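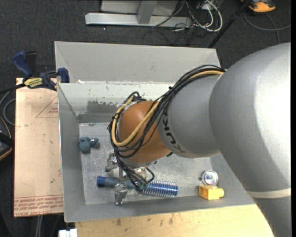 Unit 5: Variable-rate loans and the reset date

A variable-rate loan charges interest at a reference rate plus a margin. The reference rate is set in the market and changes daily. The margin is fixed in the contract and stays the same for the life of the loan unless the parties agree otherwise.

Contract rate = reference rate + margin

The rate a borrower pays does not move every day. It is read on the reset date and applied until the next one. With a six-month reference rate there are two resets a year. Between resets, market changes have no effect on the instalment.

Worked case: Kidness

Kidness borrows 265,000 over 10 years, with a six-month reset and a margin of 1.40%. The reference rate on signing is 0.60%, so the first contract rate is 2.00%. Simple interest for the first half-year, before any capital is repaid, is:

265,000 x 0.02 x 1/2 = 2,650

Suppose the reference rate stands at 1.60% on the reset date. The contract rate becomes 3.00%. On the same balance, half a year of interest is 3,975, a rise of 1,325. In practice the balance will have fallen a little by then, so the true rise is slightly smaller. Use the outstanding balance in all exercises unless told otherwise.

Floors

Some contracts state that the reference rate is taken as zero when it is negative. The Briltutora loan in the exercise sheet has such a floor; the Niven loan does not. With a reference rate of -0.30% and a margin of 1.40%, Briltutora pays 1.40% and Niven pays 1.10%. Once the reference rate is above zero the two loans behave alike.

Averages and spot readings

Check which figure the contract uses. Many take the monthly average for the month before the reset, and a few take the rate on a single day. When rates are rising steadily, the average lags the latest daily figure. Rukel resets in May using the April average, so a jump in the first week of May is not felt until its next reset.

Day count

Market loans often use actual days over 360. The notes above use half-years for simplicity. Over 14 days, at 3.00% on 265,000, the actual/360 method gives 309.17.

Exercises

1. Recalculate the Kidness interest after reset with an outstanding balance of 253,000.
2. Find the 14-day interest in the day count section using a 365-day year.
3. Explain why a floor has value to the lender even while the reference rate is positive.

Reading for next unit: fixed periods and early repayment charges.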